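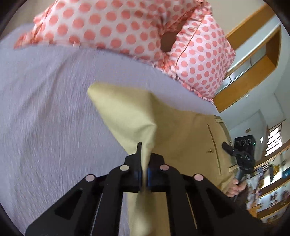
Figure 6. Khaki trousers on a lavender-grey sheet, with polka-dot pillows across the top. The pocket slit and its small button are toward the waist end.

4.2 Trousers, and why the bed wins

I came into this part of the study thinking that trousers would be the dull garment. Shirts have collars and sleeves and strong opinions attached to them, and fitted sheets have a whole folklore (see 4.4), but trousers are two tubes and a waistband, and I had set aside maybe a page for them. Then I started reading the laundry diaries from Wamdale and had to give them their own section. People wrote more about where they folded trousers than about how, and the place they kept coming back to was the bed.

Quick reminder of the setup, for anyone who has skipped ahead. We had 56 households, each keeping a diary of what happened to clean clothes between the dryer or the line and the drawer. The diary form was a single sheet with one box for the garment, one for the surface and a big blank space for grumbling. Saadet Kahraman designed the form and fought hard for the blank space, and I'm glad she did, as nearly everything I quote in this section was written there. I read the trouser entries twice, once in diary order and once sorted by surface, and the second pass is the one I'd recommend to anybody doing this kind of work. Sorted by surface, the grumbles line up with each other in a way they don't when you go house by house.

The obvious reason for the bed is length. A pair of adult trousers laid out flat wants a good long surface, and most of our households didn't have a free one anywhere else. Kitchen tables had mail on them. Ironing boards are long enough but narrow, so one leg slides off while you're dealing with the other (this came up so often that Alper Akyol began marking it in the margin with a little drawing of a falling sock, for reasons I never got out of him). The floor is long and wide and free, and people hated it. "My back says no" is one whole diary entry.

A bed has the length and the width, and it has something a table doesn't have, which is grip. Cotton on cotton stays where you put it. Look at the sheet in Figure 6, with that fine crinkled grain running through it: cloth with a bit of texture like this holds a trouser leg nicely while you go hunting for the other hem. People with very smooth bedding told us the opposite story. One woman had switched to satin sheets in November and wrote that her slacks were "leaving the bed on their own." She now folds on top of a bath towel, on the bed, which I counted as bed after a long argument with myself.

The price you pay is softness. A mattress gives. Press down on a fold and the fold sinks along with your hand, and what you get is a roll where you wanted an edge. I noticed in the diaries that people who care about a sharp crease nearly always did that one step somewhere else and then came back to the bed for the stacking. People who don't care about creases (I'm one of them, and I should say so, given that I did the coding) stayed at the bed the whole time and seemed happier.

Now, the waistband. This is where trousers stop being two tubes. A waistband is thicker than the rest of the garment, it usually has a curve to it, and it carries all the hardware. The pair in Figure 6 is a good one to think with. The band curves along one side and shows a grey-green strip on the inner face, there are belt loops along it, and close by is a long pocket slit with a little button beside it. Every one of those is a place where the cloth is stiffer or lumpier than the cloth next door. Fold through plain leg and you get a soft, obedient line. Fold through a pocket and you get layers on layers, and the whole stack leans.

Our diarists handled this in two ways, and I was surprised by how firmly they held to one or the other. The first group started at the waist. They shook the trousers, found the band, lined up the loops and let the legs follow. The second group started at the hems, matched those, and treated the waist as whatever was left over. I had no names for these at first and we wound up calling them "top-down" and "bottom-up" like everybody else in the world would, though Emiko Matsuda pointed out that on a bed there isn't really a top or bottom, only a pillow end and a foot end. She was right. It also made her go back through the sketches people had drawn in their diaries, and she found that waist-starters mostly drew the waist to one side of themselves, across the bed, while hem-starters drew the legs pointing straight at their own stomachs. I don't know what to do with that yet. I'd love it if somebody else picked it up.

Pillows deserve a paragraph. I had assumed that people would clear them away before folding, and I even wrote "bed cleared?" as a yes/no item on the first version of the diary form before Saadet talked me out of it. It was a silly question. Hardly any of our households cleared anything. The pillows stay at the head, the clothes go below them, and the bed gets split into a resting part and a working part without anyone deciding to split it. The ruffled, dotted pillows in Figure 6 are at one side of things and the khaki cloth is at the other, with a stretch of open sheet to the left, and this is very close to the layout that people drew for us again and again. Several diarists also used the pillows as a back wall for stacks. Folded trousers leaned up against a pillow don't topple, and one man in Wamdale sorted his whole family that way, with a pile per pillow and a fourth pile "for whoever left a tissue in there."

Color came up too, and I hadn't planned for it at all. It's easier to fold a thing when you can see its edges. Khaki on lavender-grey is easy. Navy work pants on a navy duvet in evening light are miserable, and we have a very funny diary entry from a nurse who folded one leg together with a corner of the duvet cover and only found out when she tried to carry the stack away. Aslak Ljungberg thinks I'm making too much of this. His view is that people fold mostly by feel, that the hand finds the seam well before the eye does, and that the contrast stuff is just something people say afterward when a blank space invites them to complain. He may have a point about feel. Still, the shade of the inside of a waistband or a pocket edge does seem to help people tell which face of the trousers they've got hold of, and quite a few wrote about looking for "the inside color" before they did anything else.

Then there's the half-fold, my favorite thing in the data. A half-fold is when one part of the trousers has been lifted or turned and the rest is still lying however it landed. It looks like a mess. Diarists used almost tender words for it: "waiting," "open," "resting." A lot of them described stopping right there to check for something, such as a button, a stain or a coin, before carrying on. I think the bed encourages this. At a table you're standing up and you want to be done, but at a bed you can sit down next to the garment, hold a flap of it and have a think – and people do. One of the longest entries we received (it ran over onto the back of the sheet) is a father's account of holding up one leg of his son's school trousers and working out how much he'd have to let down the hem.

I should be fair about the limits. All of our households had a bed that was free during the day, and that left out shift workers nearly completely. We asked about trousers in general and let people decide what counted, so pajama bottoms and ski pants are in there along with chinos. And diaries are diaries. Folks tidy up their habits when they write them down, me included. I kept one for a while and I come across in it as a much calmer person than I am.

With those cautions, I'm comfortable saying this much about trousers: the bed is chosen for its size and kept for its grip, the waistband decides how hard the job is, and the pillows are part of the workspace whether or not anybody thinks of them as such. Towels, which nobody in our study seemed to mind folding anywhere, come next in 4.3.

Contact: Zerrin Ertürk, Brorkivura Home Textiles Group | © Brorkivura | Posted 1/15/20 | Back to top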